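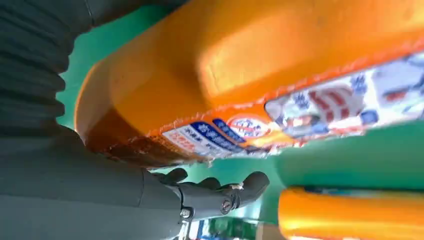 Page 1 of 2

Joyce Waweru
Build thread, shared workshop, July. Two arms, two hands, one green table. Posts are in the order I wrote them up.

Joyce Waweru
Current job is bottle handling. Detergent-type plastic bottles with a paper label, laid on their sides. Pick one up, put it on the mat, go again. The wrist camera runs the whole time.

Joyce Waweru
Wrist view is good for finger position and bad for reading print. Any fast rotation smears the label. I stopped trying to use label text for orientation and went to outline plus cap direction.

Joyce Waweru
Glare is the other problem. Glossy plastic under bright overhead light gives a pale patch on the shoulder, and the segmentation counted it as a separate object. Locked the exposure and lowered the gain. Fixed for the wrist view only.

Joyce Waweru
Color does not match between the two cameras either. Same bottles come out orange at the wrist and yellow at the head. I keep separate thresholds for each and have given up on a shared white balance.

Joyce Waweru
Control loop is on the Gekero board. Grip log writes at 1000 Hz, which is more than I need. The file for one session is 84 MB and most of it is the fingers holding still.

Joyce Waweru
Finger current limit was the slow part. Too low and the bottle rolls in the hand when the wrist turns. Too high and the wall dents and the label creases. Went through 18 settings. Notes are in the Flurka folder under "limits, second pass."

Joyce Waweru

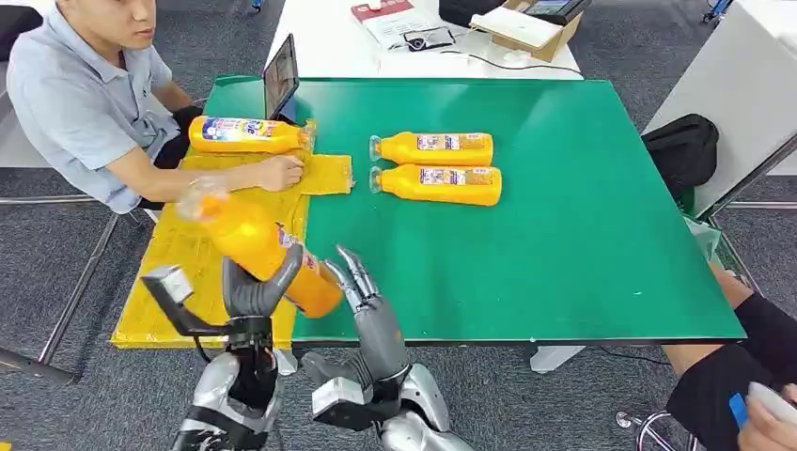 Left arm holding, right hand open beside it. Two more bottles mid-table.

Joyce Waweru
The second hand has no grasp role in this version. It comes up to a standby pose and waits. Victor Shemweta wants it to take the base during the turn. I want the one-arm numbers first.

Joyce Waweru
Cables: leave more slack at the wrist than the drawing says. Mine was right at neutral and tight at full roll. Rerouted with a longer loop and two clips.

Joyce Waweru
@ Upendo Temba: yes, the mat matters. Bare tabletop lets a bottle on its side drift when a finger touches it. Any grippy sheet will do.

Joyce Waweru
@ Kheri Mushi: no force sensor in the fingertips. Motor current only, filtered. Config is going up tonight after I take my hard-coded paths out of it.

Joyce Waweru
Next is caps facing the other way, then half-full bottles.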